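Heltano open day, quick notes before I forget it all

Got to the Heltano building late, parking was a mess, 19 minutes looping the block. Nuria Zabala was doing the welcome talk. Old textile mill, bought by Sudmont, now 60 small tenants over four floors. Rents start at 530 a month for a corner unit. Coffee ok, pastries gone.

Second floor is the one to see – big windows, original beams, somebody spent real money on teh stairs.
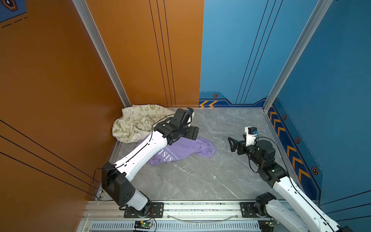 Orange wall meets blue, second floor.

Elli Hyvönen took our group up top after that. Roof still leaks on the north side, she was upfront about it. Heating bill last winter 1,167 for the common areas alone. Elevator works, slow. Took the stairs down.
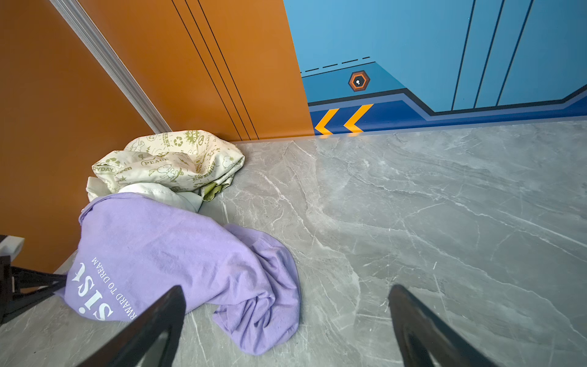 Talked flooring with Anselmo Villanueva on the way out, he's thinking of taking a unit for his print shop and wants somthing easy to mop. Old boards are lovely but a pain. I'd go with the gray marble look, pale veins and all, same as under that lavender T-shirt. Hides dust. He wants plain concrete. Next open day is in July, go early if you're driving.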